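Let them stay in the room a little longer

By Prapai Thammasiri
1/5/21

I have been going to council meetings in Bisden for longer than I care to admit, and I have a soft spot for the part most people skip, which is the public comment period at the end. It is the part where a retired bus driver gets up and tells the people in charge that the crosswalk by the school is too faint to see. I love it! So you can imagine how I felt when I read the new rules that cut each speaker from five minutes to 2, and moved the whole thing to before the agenda is even read out.

Council president Manee Sukprasert says the change will get everyone home at a decent hour, and I do understand that. I have sat through the long nights too (my back remembers them). The meeting on the Noiphan Street rezoning ran so late that the heat had gone off in the building and we all kept our coats on. But 119 people signed up to speak that night, and they did it because the plan would have changed the street they live on. I can't think of a better use of a cold evening.

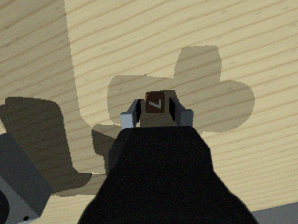

A computer rendering of a light wooden tabletop, with a black gripper and its shadows.

Now, over in Wurnik they went the other way. They kept the five minutes, put comment right after each item, and let people send in a letter if they couldn't come. My cousin lives there and grumbles about plenty, the snow plowing most of all, but she has never once grumbled about that. When she wrote in about the library hours, somebody read her letter aloud, and a councilman called her the next week to talk it over. The hours stayed the same, I should say. She still felt she had been heard, and she voted for him again.

What bothers me most is the order of things. If you have to speak before the agenda is read, you are guessing at what will be said, and you are done and back in your chair by the time the real talking starts. That seems a poor way to treat a neighbor who found a sitter and drove across town.

The vote to make the rules permanent comes later in January. I would ask the council to put comment back where it was and to give us our five minutes, and I plan to be there asking, even if I have to talk fast.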